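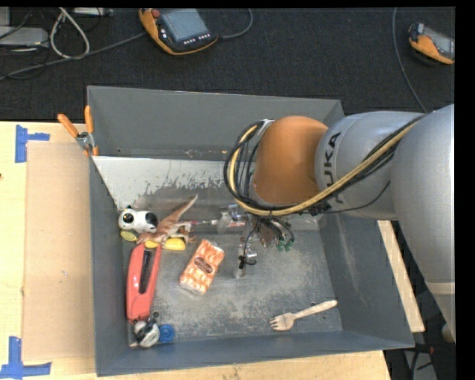
A KUKA robot arm over an open metal bin.

How to read a leaked internal poll before you pass it on
By Đức Dương

Every election season, somebody forwards me a poll that a campaign "didn't want released." It arrives as two pages of PDF, or a screenshot of two pages of PDF, and it usually shows the sender's candidate doing better than everyone thought. I've been reading these for long enough that my first assumption is that the campaign wanted it released very much.

You don't need a statistics degree to check one. You need the document, a calculator and twenty minutes when you aren't in a hurry to post something. I'll use one memo all the way through, the Skurkov memo from the Riquelme race in Orier County, which went around in March and got written up by Mirkico as a "shock lead" the same afternoon.

Step 1. Get the whole document

A screenshot of a bar chart is not a poll. Ask whoever sent it for the full memo. If they don't have it, ask where they got the picture, and keep asking back up the chain until someone either produces a document or stops answering.

What you want at a minimum:

Who paid
Who did the interviewing
The dates of the interviews
How many people answered, and how they were reached
Who counted as a voter
The exact wording of every question, in the order asked

The Skurkov memo had the first four. The wording and the order were missing, and the definition of a voter was one line in a footer. That's fairly typical of the genre. You can still learn something from a partial memo, but write down what's missing now, before you start liking the numbers.

Step 2. Work out who benefits from you seeing it

Campaigns poll all the time and release almost none of it. The ones you see have been picked. If a campaign ran five polls over the winter and four were bad, you're going to get the fifth one, and the fifth one can be perfectly well conducted and still give you a wrong idea of the race.

So look at what was going on that week. The Riquelme memo appeared on a Thursday, just ahead of a fundraising deadline, and the email asking for money quoted it in the subject line. I can't prove that the leak and the email were planned by the same person. I'd be surprised if they weren't.

Watch for the leak from the other direction too. Sometimes a campaign hands out a poll showing itself slightly behind, to scare its own donors or to lower expectations before a debate. A bad number isn't automatically an honest one.

Step 3. Check the margin of error yourself

There's a shortcut that gets you close enough for reading purposes. Divide 100 by the square root of the number of people interviewed. The result is the margin of error in percentage points, plus or minus, for a simple random sample.

The Skurkov memo says 1,581 people. The square root of that is a bit under 40, and dividing gives you two and a half points. The memo's front page says plus or minus 2. Maybe somebody rounded down. Maybe somebody liked the look of a 2. Either way it's the kind of small convenience that tells you to read the rest slowly.

Remember that the margin applies to each candidate's number separately. The memo had Riquelme ahead by 2 points. With each number able to move two and a half points in either direction, a lead that size is well inside the noise. Mirkico's headline could have said "tied" with equal support from the data, but you can guess how many clicks that gets.

And the shortcut is generous. Real polls are weighted to make the sample look like the electorate, and weighting usually makes the true margin wider than the simple formula says. Some firms report the adjusted figure. Most of the memos that land in my inbox don't.

Step 4. Go straight to the subgroups, then distrust them

The most quotable lines in any memo come from the crosstabs, where the sample is cut by age, party, gender or part of the county. They are also the shakiest.

Page two of the Skurkov memo announced that Riquelme was "surging among independents." Find the number of people in that group. In this case it was 200, given in small type under the chart. Run the same shortcut and you get a margin of seven points either way. If the group had been 100 people, it would be ten.

"Surging" also requires two measurements. The memo gave one. There was no earlier poll to compare it with, or if there was, we weren't shown it. Whenever you see a word for movement (surging, slipping, closing, collapsing), look for the second number and the date attached to it. If the earlier poll was done by a different firm using a different method, you can't subtract one from the other and call it a trend.

Step 5. Read the questions in order

Order matters more than most people suspect. A straight poll asks who you're voting for near the beginning. A message-testing poll reads you a friendly paragraph about one candidate and an unfriendly paragraph about the other, then asks again. Both are normal campaign work. The trouble starts when the second answer gets leaked as if it were the first.

Phrases that should stop you:

"After hearing about both candidates"
"Informed ballot"
"Once voters learn"
"With balanced messaging" (balanced by whom?)

The memo from Orier County used "among voters familiar with both candidates," which is slipperier. That could mean everyone who knew both names at the start of the call. It could also mean everyone who had just been read their biographies. Without the wording you can't tell, and I'd treat a memo that leaves you guessing on this as if it had told you the worse answer.

Step 6. Find out who they called voters

"Registered voters," "likely voters" and "definite voters" are three different crowds. Likely voter screens are where a lot of honest disagreement between pollsters lives, and where a lot of mischief can live too. In a low-turnout county race, moving the screen a little can turn a deficit into a lead with no change in anybody's opinion.

Look for how "likely" was decided. Did they ask people whether they planned to vote? (People say yes. People always say yes.) Did they use the voter file to see who had turned out before? Did they mix the two? The footer on the Skurkov memo said "modeled likely electorate," and stopped there. I wrote to the address at the bottom asking what the model was. I haven't heard back.

Step 7. Compare it with something that nobody selected for you

One poll on its own is weak evidence even when it's clean. Before deciding what a memo means, put it beside:

Any public poll of the same race, even an old one
The results from the last couple of elections for the same office
Where the campaigns are spending money this month, if filings are available

That last one is my favorite. A campaign that believes it's winning comfortably in one part of the county tends to stop buying mail there. If the memo says one thing and the spending says another, I go with the spending.

Step 8. If you still want to share it, say what it is

I'm not telling you never to post an internal poll. Sometimes it's the only data in a race, and people will hear about it anyway. Put the caveats in the same sentence as the number, though, because a caveat in the third paragraph gets left behind the first time someone quotes you. Something like this:

"A poll paid for by the Riquelme campaign, which released no question wording, shows a race too close to call."

It's duller than "shock lead." It also won't need correcting later.

A few things people write in to ask

Does a big sample fix a bad poll? No. A large sample of the wrong people gives you a precise wrong answer.

Are online polls worse than phone polls? Depends on how they found the people. "Online" covers carefully recruited panels and also a link on somebody's page that anyone can click. Ask which.

Should I trust a firm I've never heard of? I wouldn't hold it against them by itself, since everyone starts somewhere. Look for past polls of theirs that were published before an election and compare them with the count. If you can't find any, you have only the memo to go on, and the memo was written by people who wanted you to have it.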